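Home About Posts Projects Contact
Search this blog Type and press enter

Teaching by hand, second week

14 Aug 2024

I promised to write more about my evenings with the hand-held grippers, so I will try. For the new readers: I am showing a robot how to do kitchen jobs, and I show it with my own hands. The tool records how I move and later the arm should learn from the recordings. Pieter Zulu, who lent me his bench at Flatlow, prefers remote control with a joystick. I tried it for two evenings and I was so slow that my tea was cold before one box was on the shelf.

By hand is much quicker. My goal for August is 200 good demonstrations of handling food containers, and until now I have 70. The bad ones I delete the same evening, otherwise I start to feel pity for them and keep them.
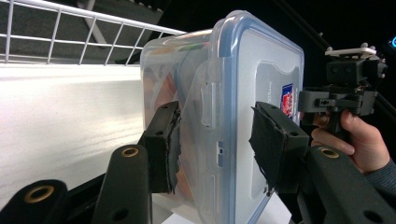

The most difficult thing for me is the speed. When I pick up something with my own fingers I don't think, I only take it. With the gripper I must close slowly, wait a moment, and then lift. Pieter looked at my first recordings and told me I move like somebody who is stealing. He was right, so now I count to two in my head before each lift.

Second problem is the grip on smooth plastic. If I squeeze too little, the box turns between the fingers, and if I squeeze too much the lid can pop open. I prefer to hold across the middle, but I change the angle a little bit each time, so the robot will not learn only one way. My colleague at Coetzee thinks that variety is more important than the number of recordings. I am not sure yet, but I write down the angle in my notebook anyway.

My wrist is also complaining. After roughly 100 repetitions I need to stop, stretch, and do some washing up, which my wife calls the real demonstration.

Next week I want to try pouring rice from a jar. If somebody has done this by hand and not by joystick, please write me in the comments how you kept the rice off the floor.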